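Kanico Grasp Planner for Two-Handed Setups

Software license, per workstation. Sold and supported by Lultosness.
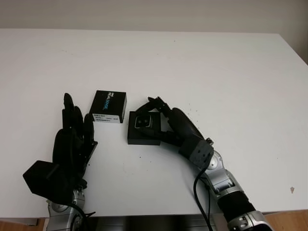 I wrote the first version of Kanico on a Friday night because I was sick of teaching finger poses by hand. You know the drill if you've worked with multi-fingered hands: you jog one joint, then the next, then the thumb (always the thumb!), save the pose, and then somebody swaps the part for one that's a hair taller and you get to do it all again. So Kanico is the tool I wanted for my own bench, and I've been polishing it ever since.

You give it a depth view of the table and a rough idea of what you want picked up. It works out which hand should go, where the fingertips should land and how the other hand stays out of the way. Small, low, dark parts get special treatment, as those are the ones that drove me up the wall. Black plastic gives most depth cameras a hard time, so there's a setting called Fill that patches the holes using the edges it can trust. Leave it on unless your parts are shiny, in which case try it both ways.

What you get

The planner itself, the hand editor, and a viewer that plays the plan back before anything moves. I use the viewer more than I thought I would. You can drag a fingertip to a new contact point and the rest of the hand re-solves while you watch, and I still think that's pretty fun.

There are 3 grasp families in the box: pinch from above, side pinch and full wrap. You can add your own in the hand editor. Jiahui Shi built the pinch-from-above solver and it's the best piece of code in the package, so be nice if you write in about it. She reads those emails!

Does it work with my hand?

If you can describe it in a URDF file, probably yes. Start with the joint limits and get those right before you touch anything else. Most of the support mail I get comes down to a thumb limit with the wrong sign. Wrists that spin nearly all the way round are fine too; the planner takes up to 359 degrees on any joint and won't try to wind your cables past whatever stop you set. Please do set one.

Arms are handled through Yu, our motion layer, which comes with the license. If you already have a motion stack you like, keep it. Kanico will hand you wrist targets and finger angles as plain JSON and let you take it from there.

What you need

Linux, 8 GB of memory free for the planner, and a graphics card if you want the viewer to feel smooth. It'll run without one, just with a bit of stutter when you spin the model.

New in the June release

Plans can be saved with the scene they were made for, so you can reopen one and see what the planner saw. Handoffs between left and right no longer reset the finger speed (sorry about that one). The label printer plug-in moved to Grondwood, our add-on pack, and if you had it before you keep it for free.

Price

400 dollars per workstation, with a year of updates. After the year it keeps running, you just stop getting new versions. School labs can write to me for a separate quote, and please mention which hand you're using so I can check it against our list first.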